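28/02/2018
Yamila Cisternas, notebook for the snack cell

Gripper on the left arm, second day.

Yesterday the left arm was dropping things again. It closes, it lifts, and when the wrist turns down the item slides between the fingers. Unnithan asked me if it is the force setting. I thought the same at first, so I raised it in two steps, and the sliding became less but the soft items came out with marks. I put the force back where it was. So the force is not the problem, or it is not the first problem.

I took the fingers off this morning. The left finger had play at the screw, very little, but you can feel it if you push with the thumb. The screw was tight when I checked it last week, I have it written. I cleaned the thread, put a small drop of thread locker and left it during lunch. Please do not use the strong one from the red drawer, we will never open it again.

The inside surface of the fingers was also dirty. There was a thin layer of grease on both. I think it comes from the wrappers, and maybe from the hands of all of us when we put the items back. I wiped with alcohol two times and waited until dry. The pads themselves are still good, no cuts. I did not change them.

After that I did the zero of the gripper again. Fully closed, read the value, save, fully open, read the value, save. The old closed value was wrong by 2 mm, and this explains why the soft items behaved so badly. The controller believed it was already holding when it was only touching.

For the test I parked the right arm folded up and used only the left one. Task was pick the wrapped roll, bring it over the beige tray, hold, put down.

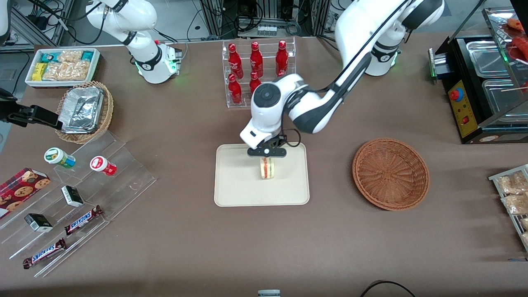
I kept the speed at 200 mm/s for all the runs, because at the normal speed I cannot see if it slides or not. With the roll I saw no sliding after the new zero. With the candy bars it is different. They lie diagonal on the clear stand and the fingers arrive to them at a bad angle, so one finger touches first and pushes the bar down the step. This is a matter of the approach and not of the gripper, and I leave it for the person who does the waypoints.

The bottles I did not try. With the glass I want first one more day without problems.

Other things I noticed:

The cable of the left arm was rubbing at the second joint. I moved the clip toward the base and now there is a loop of slack. Check it after some hours of moving, the clip can walk.

The log of the controller says 3000 cycles on these fingers. The Drikix sheet says to inspect at 400 and then at every service, and I do not find any inspection in this notebook before mine. From now please write it, even if it is only one line with the date.

I ordered spare pads from Irkska. The last time it took them very long, so I asked for two sets. If the pads come when I am in Uvidberg, put them in the drawer with the fingers and not on the shelf with the cables.

To do tomorrow: same test at normal speed. Check the screw with the thumb before starting. Then the same cleaning and zero for the right gripper, which was never done as far as I know. Ask Unnithan if the full service can stay in June or if we move it earlier.

Cell notebook, robot lab. Questions to Yamila Cisternas. Back to top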